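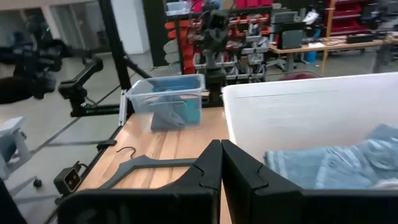 Twal 의류 취급 셀 유지관리 중간 보고
제출처: Dasance 지원사업 담당 Paraskevi Stergiou 님
보고 범위: 4월 한 달

1. 요약

셀은 돌아가고 있습니다. 다만 지난 보고서에 적은 "안정화 단계 진입"이라는 표현은 이번에 거두겠습니다. 4월에 시도한 집기 동작은 1040회, 그중 사람이 손대지 않고 끝난 것이 704회입니다. 나머지를 모두 기계 탓으로 돌리기는 어렵지만, 이 수치를 두고 안정화라고 부르기는 이릅니다. 신청서에 썼던 목표와도 거리가 있습니다.

2. 그리퍼 손가락

4월 초에 손가락 한 쌍을 Skostlow 제품으로 교체했습니다. 공급사 설명으로는 얇은 천을 집을 때 미끄러짐이 크게 줄어든다고 했는데, 저희 기록만 놓고 보면 그렇게 말할 근거가 부족합니다. 교체한 주에 손목 카메라 각도도 같이 조정했기 때문에 어느 쪽 효과인지 가를 수 없습니다. 한 번에 하나씩 바꿨어야 했고, 이 점은 저희 잘못입니다.

닫힘 위치 영점은 매일 오전 8시에 확인합니다. 손가락을 끝까지 닫은 상태에서 끝면 사이 틈을 손목 카메라로 보고, 좌우가 어긋나 있으면 장착부 나사를 풀어 다시 맞춥니다. 한 달 동안 재조정은 22회였습니다. 거의 매일 손을 본 셈인데, 나사가 풀리는 것인지 장착부가 닳은 것인지 아직 모릅니다. Amgate 쪽 정비 담당은 나사 고정제를 바르면 해결된다고 합니다. 두 군데에만 시험 삼아 발라 두었고, 결과가 나오기 전에는 해결로 적지 않겠습니다.

3. 작업대와 통의 배치

대상물은 옷걸이, 접은 천, 데님 의류입니다. 옷걸이는 나무 상판에 바로 내려놓고, 옷가지는 플라스틱 통에 담아 둡니다. 통은 투명한 것과 흰 것을 함께 씁니다. 투명한 통은 벽 너머로 내용물이 비쳐서, 인식 프로그램이 통 안의 천을 바깥에 있는 것으로 잡는 일이 있었습니다. 흰 통에서는 그런 오류가 없었지만 벽이 높아 손목이 깊이 들어가야 합니다. 구겨진 데님이 벽을 타고 올라온 상태면 접근 각도가 나오지 않아 동작이 중단되곤 했습니다.

짙은 색 옷걸이는 갈고리 부분이 가늘어 깊이 측정이 자주 비었습니다. 그래서 갈고리 대신 가로대를 집도록 순서를 바꿨습니다. 성공률이 올랐다는 현장 의견이 있으나 수치로 확인한 것은 아닙니다.

통 위치를 잡아 주는 지그는 아직 만들지 않았습니다. 교대할 때마다 통이 조금씩 움직이고, 그러면 오전에 맞춘 값이 오후에는 맞지 않습니다. 비싼 부품보다 이것부터 했어야 한다는 지적이 내부에서 나왔고 저도 동의합니다.

4. 케이블과 전원

위쪽 관절을 지나는 케이블은 팔을 접을 때 당기는 구간이 있어 묶음 위치를 옮겼습니다. 이후 통신 끊김 기록은 없지만, 원래도 드물게 나던 증상이라 한 달 치로는 판단하지 않겠습니다. 작업대 옆 콘센트로 가는 선은 바닥에 닿지 않도록 다시 걸 예정입니다.

5. 예산

손가락 교체비와 고정제는 소모품 항목에서 집행했습니다. Amgate의 원격 점검 계약은 갱신을 보류해 주시기를 요청드립니다. 4월에 받은 점검 보고서 내용이 저희가 직접 적은 일지와 거의 같았고, 장착부 문제에 대해서는 새로 알게 된 것이 없습니다. 보류가 승인되면 그 금액을 지그 제작과 예비 장착부 구입에 쓰고 싶습니다.

6. 다음 기간에 할 일

통 고정 지그를 제작해 양쪽 통에 적용
손가락과 카메라 각도를 따로 바꿔 가며 집기 시험 반복
장착부를 분해해 나사 구멍 마모 측정
중단된 동작의 원인을 접근 각도, 인식, 파지로 나누어 기록

마지막 항목은 원래 첫 달부터 하기로 했던 일입니다. 지금까지의 일지에는 "실패"라고만 적힌 줄이 많아 되짚어 분류할 수가 없습니다. 기록 양식은 이미 바꿨고, 다음 보고서에는 분류된 표를 붙이겠습니다. 시연 영상은 이번에도 첨부하지 않습니다. 잘된 동작만 골라 보내 드리면 위의 숫자와 다른 인상을 드릴 수 있습니다. 필요하시면 편집하지 않은 하루치 기록을 그대로 보내 드리겠습니다.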